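4. Glare-Aware Target Selection from the Wrist View

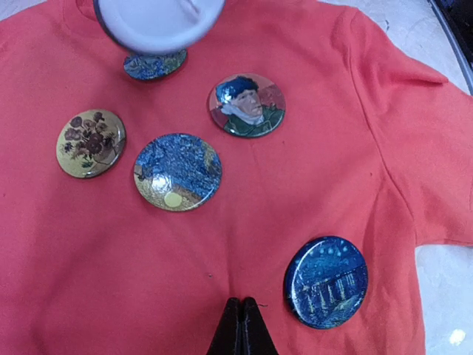

Figure 3. Wrist view in the button task. Printed pin-back buttons on an orange-red T-shirt, with the closed fingers at the bottom. Bright glare spots lie on several of the printed faces.

The planner described in Section 3 takes a list of candidate objects and returns one target and one approach. In this section we describe how the candidate list is made. The input is a single wrist view such as the one in Figure 3, and the output is a set of ellipses, each with a center, two axes, and a confidence value. All of the code runs in Tolla, our perception process, which sends its results to the planner over a local socket.

4.1 Why a plain segmenter was not enough

Our first version used color distance from the shirt to find the buttons. The shirt is close to a single hue, so the method separated dark prints well. It did poorly on prints that contain warm colors. In Figure 3 the self-portrait has a reddish-orange background close in tone to the cloth, and the sunflower print has reddish-brown and ochre flowers. On faces like these, the color mask tended to break into pieces, and the planner received two or three small candidates where there was one button.

Glare caused a second kind of error. The faces are domed and glossy, and a highlight can wipe out part of the print. The night-sky button in Figure 3 has a bright spot just above and to the left of its pale yellow moon or sun. Early versions of Tolla sometimes returned highlights of this kind as objects of their own. A small round highlight and a small round object look much the same to a blob detector.

4.2 Rim fitting

The current version ignores the printed face until late in the process. It looks for the thin darker rim that goes around each button. Edge points are grouped by curvature, and an ellipse is fitted to each group with at least 15 points. A fit is kept if its residual is below a fixed limit and if its axes fall within the size range for the task. The size range is wide, as the buttons differ in diameter.

Highlights are handled after the fit. Any saturated region that lies fully inside a kept ellipse is assigned to that ellipse and dropped from the candidate list. A saturated region on bare cloth or on the table is passed to a second check, which compares it with the same location after the wrist has moved by 9 mm. A reflection usually shifts relative to the surface under it, and a flat object does not.

4.3 Partial views

A button near the top of the view may be covered by another one. In Figure 3 a small blue button is partly hidden by a white disc that appears to be the plain back of another button, raised off the shirt. Tolla fits the visible arc of the lower button and marks the ellipse as partial. The disc has no print, but its dark edge is enough for a fit on the lower left. The planner does not select partial ellipses. It keeps them as obstacles, with a margin added on the covered side.

We tried letting the planner pick partial targets when no full ones were left. Everett Holloway ran this variant in October and we removed it afterward. The center estimate from a short arc was too unstable, and the fingers often closed on the rim.

4.4 Masking the gripper

The fingers are in view at all times. They are matte black and have faint highlights along the edges, which the edge detector picks up. We use a fixed mask for each of 11 opening widths and choose the nearest one from the encoder reading. The masks were drawn by hand by Kipchumba Makokha. A learned mask would adapt better if the camera mount were bumped, but we have not needed one so far.

4.5 Timing

We tuned the thresholds on 900 stored views and did not change them during the trials in Section 5. Rim fitting takes most of the time. The second check for highlights adds a wrist motion, so it is only run when an unassigned saturated region is close to the planned path.

Comments (3)

Gallegos
Does the rim fit still work if the rim is the same color as the shirt? We have a set of red ones here and I would expect the edge points to drop out.

K. Makokha
It gets worse. The fit needs contrast on at least part of the rim. We lowered the edge threshold for one dark shirt and got a lot of false arcs from wrinkles.

stokex_reader
Section 4.2 gives the wrist shift in mm but Section 3 uses meters. Please pick one.

This site uses cookies to remember your reading settings. Accept | Manage preferences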